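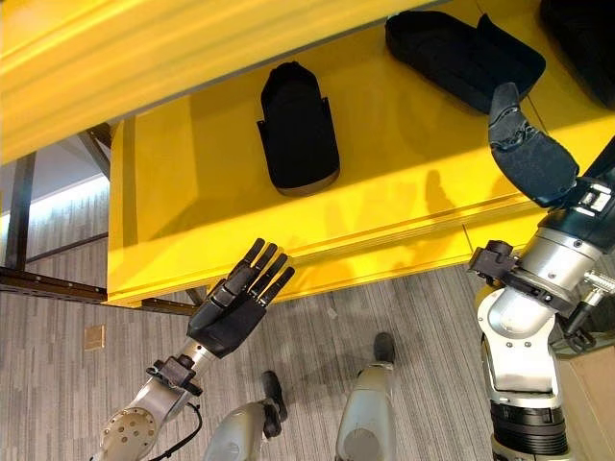 Stores and Footwear Team, Collet building

The slipper shelf serves visitors to the Flollside floor. Black slippers go on the lower yellow shelf, two levels being enough for the current stock of roughly 3,000 pairs a year. Pairs are checked for sole wear before they go back out – the tan edge shows it first.

Notes compiled by Clotilde Gilbert, 2018-05-06. Stock code for the black pattern is 697, supplied by Idia since December.

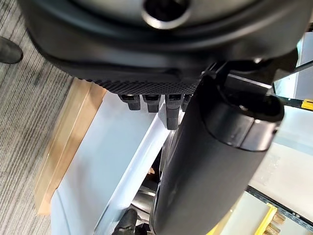
Worn slippers are withdrawn after 3 repairs and entered on the Tarnness sheet. Replacements are drawn from the storage room, where the metal shelving is kept for boxed goods and spare trays. Totes stay on the floor side until the sheet is signed.

Sizes are not mixed within a tote. Odd slippers are held for 4 weeks – after that they are written off. 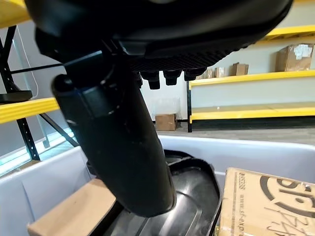

Light gray tote with black molded tray and cardboard shipping box.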